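ok I finally have an evening free so let me tell you all about suturing, because I have been thinking about nothing else since November

background for new people: I'm in the second half of my surgical skills year and we have to log 61 practice closures before we're allowed to sit the assessment. I'm at 43! forty-three!! in September I could not load a needle without dropping it

the thing I didn't expect to love is thread handling. everyone talks about the needle, the bite, the angle, all of that, and yes, fine, it matters. but the thread is where my whole evening goes. it has moods. it remembers how it was wound in the packet and it wants to go back to being that shape

Liam Daly (he runs our sessions, very patient man) told me in week one to stop pulling everything tight straight away. leave yourself a nice open loop, look at it, then decide where it's going. I wrote that on a sticky note and it's still on my monitor

tonight was knots. surgeon's knot, then square, then square again, over and over. my left hand is so much worse than my right that I made myself do the last 7 all left-led. the first two were terrible. the fifth one sat flat and I made a noise out loud

also a tip if you're learning: short tail. shorter than that. every time I got in a mess this month it was a tail I'd left too long, and then I'm chasing it all over the place when I try to pull it through the loop

someone asked what I read. the Tidov handbook for the drawings, and my own notebook for everything else. I write down one thing that went wrong and one thing that went right per closure, no more, or I'd never go to bed
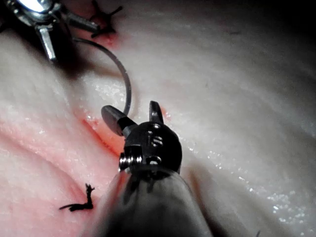
the wrap is the bit I'd practice forever if they let me. you bring the thread around the jaw and you want it relaxed, no tugging, and then you reach for the tail without letting the wraps slide off the tip. so much of it is going slower than you think you need to

when it goes well it feels like tying a really good bow on a present. a tiny, tiny present

18 to go. tomorrow I'm starting on running stitches, which I've only tried twice, and both times I ran out of thread before I ran out of wound. tell me your tricks please, I will try all of them!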